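Incidencia 291 – Deriva de pose en la pinza derecha (tarea de cojines)
Agosto – Redacción: equipo de captura, Pelalus

Síntoma: en las demostraciones con pinzas de mano, la trayectoria derecha salta unos instantes cuando las dos pinzas se acercan al cojín. La izquierda no presenta saltos. Afecta a 44 de los 900 episodios del lote Kidholm.

Primera comprobación: reprocesado con la calibración anterior. Mismo resultado, se descarta la calibración. Segunda: revisión de los fotogramas de cabeza en los episodios afectados.
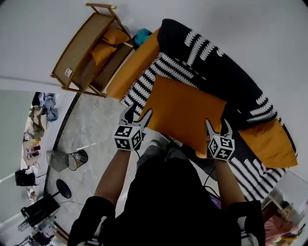
Fig. 1. Agarre a dos manos del cojín central; cubo derecho algo inclinado.

Con el cubo inclinado, el estimador alterna entre dos soluciones de orientación. El estampado blanco y negro del sofá también genera candidatos falsos en el detector, pero se filtran por identificador y no llegan a la trayectoria.

Cambio aplicado: resolver la pose con todas las caras visibles del cubo a la vez y penalizar los giros bruscos entre fotogramas. Repetidos los 44 episodios, quedan dos con salto – se excluyen del entrenamiento.

Pendiente: grabar 50 episodios nuevos en Salem con el mismo ajuste. Estado: abierta.

© Skerumville – Contacto – Volver arriba
Este sitio utiliza cookies propias. Aceptar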